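The Drerkau inventory began at six. Rule 14 required that all fruit held at Zustoreck be sorted by basket, entered in the ledger and left on the white table overnight.

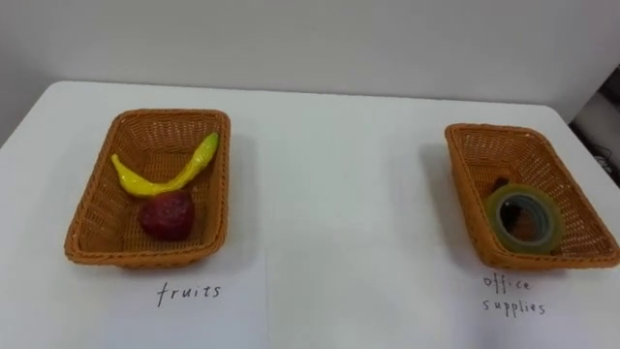
The clerk wrote: banana, one, yellow; apple, one, dark red; same basket. Under "Condition" she put "plastic". The form allowed only "ripe" or "spoiled", so the entry was returned from Sitora with a fine of 28 marks.

She paid it, crossed out "plastic" and wrote "ripe". The next inspection was set for September.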